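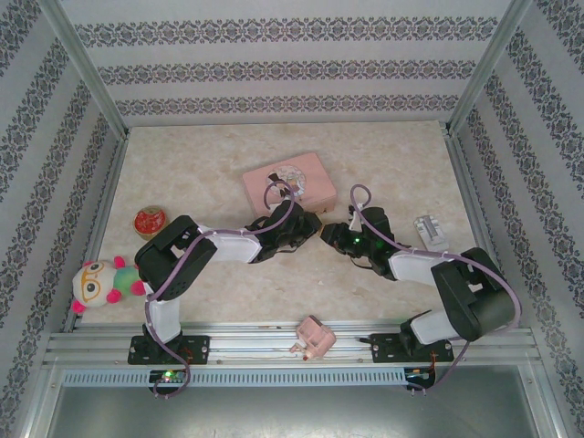

Week 2: Reading a decorated box

Packaging and Surface Illustration
Flindby evening program
Tutor: Elie Awad
Notes revised Tuesday, June 30, 2020

What this session covers

Last week was about structure: nets, glue flaps, board weights and grain direction. This week is about what gets printed on the outside, and how a drawing is organised when it has to go around corners. We will work from the pink box and then move on to your own keepsake box, which is Assignment 2.

Bring a pencil, a ruler, tracing paper, scissors and a box of your own that has drawing on at least one side. Chocolate, tea, soap and stationery boxes are all suitable. Plain boxes with only a logo won't give you enough to work with.

Terms

Panel: one flat side of a finished box. On a rectangular box there are six, counting the lid and the base.

Principal panel: the one the designer expects to be seen first. On a shelf it is usually upright. On a gift box it is usually the lid.

Medallion: a round or oval area set apart from the ground colour, normally by an outline, a change of tint, or both.

Keyline: a thin printed line. It may follow an edge, mark off a band or enclose an illustration. Printers also use the word for a guide line that doesn't print, so say which you mean when you talk to one.

Ground: the colour or pattern everything else sits on.

Frieze: a long, narrow band of figures or ornament. The word comes from architecture and is used loosely in packaging.

Tone on tone: a pattern printed in a colour very close to the ground, so that it shows up in some light and nearly disappears in other light.

The medallion

The pink box has a round, pale illustration on its largest face. Two things separate it from the ground: a thin rose-brown outline, and a filling of cream-pink that is lighter than the pink around it. Either would do the job alone. Used together they let the drawing inside be quite fine, in this case black line with curling vines, small pointed leaves and a cartoon girl with long blonde hair and a white headpiece.

When you draw your own medallion, decide the outline first and keep the main figure's face well inside it. Vines, ribbons, smoke and hair can run close to the line. Faces and hands should not, as small shifts in printing or folding are most noticeable there.

A round tin has less choice. The lid is already a circle, and the rim does the work of the outline. The small red tin with the gold rim is a good comparison: a rectangular box has to have its circle drawn on, and the tin gets one from its shape.

Colour

Count inks, not colours. A pale pink ground, a lighter tint of it and a rose-brown line can come from fewer inks than you would expect, depending on how the tints are built. For the assignment you may use one ground colour, one tint of that colour, one line colour and black, plus small touches of anything else on the figures. Keep those touches small.

Don't choose your ground colour on a screen. Use the printed swatch book in the cupboard. The Protia sheets at the back are uncoated and will look duller than the coated ones, so compare like with like. Sheet 228 is the nearest we have to a soft pink, although it is a little warmer.

The side panels

Side panels are often left to the end and filled with whatever will fit. Ingredients, a barcode and the address take up one of them on most food packaging. The remaining sides are long and narrow, and a single picture placed in the middle of one tends to look lost.

A row of small figures suits this shape. The figures can be drawn separately, at the same scale, and spaced along the panel until it is full. If the panel length changes you can open or close the gaps without redrawing anything. They also give the person holding the box a reason to turn it.

Things to watch:

Keep all the figures facing the same way, unless you want a meeting point.
Leave more room at the ends than between figures.
Vary the outlines. A tall figure, a four-legged animal and something round such as a basket or a carriage will read well at small size. Three standing people will not.
Put any tone-on-tone pattern behind the figures, and check that it doesn't tangle with thin legs or wheels.
If you divide the panel with a keyline, make one band clearly wider than the other. Equal bands look like a mistake in ruling.
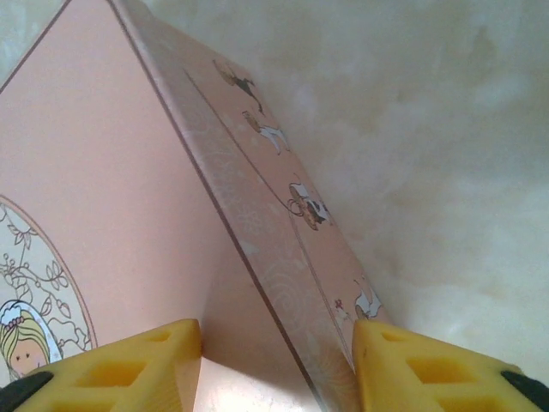
Does the illustration have to continue across the corner from one panel to the next?

It doesn't have to, and for this assignment I would avoid it. Artwork that crosses a fold needs very accurate creasing, and we are cutting by hand. Finish each panel on its own and let the ground colour carry around the corner.

In-class exercise

Work in pairs. Swap boxes with your partner so that you are looking at one you don't already know.

1. Lay tracing paper over the principal panel and trace only the borders, keylines and outlines of any medallion. Leave out all figures and lettering.
2. Do the same for one long side.
3. Put the two tracings side by side in the position they would have on the flat net.
4. Mark where a line on one panel meets a line on the other, and where it stops short.
5. Write a sentence on what the side panel adds that the lid doesn't tell you.

Keep the tracings. They go in your folder with the assignment.

Assignment 2: keepsake box

Design the lid and one long side of a rectangular box for Aoun, a maker of sugared almonds. The lid must have a medallion with at least one figure in it. The side must have a procession of small figures on a theme that connects with the lid. A wedding, a market day, a harvest or a trip to the coast would all be suitable. No lettering this time.

Hand in the flat artwork at full size, one folded mock-up and your tracings. Put the unit code, 3751, on the back of everything.

Jytte Østergaard will take the folding workshop next week and will have creasing tools to lend. The scored board is kept under the window bench.

Reading

Course reader, chapter 2, on borders and bands. The Kerkanura biscuit labels at the end of the chapter are worth a look for their spacing. Skip the section on embossing, which we come to in December.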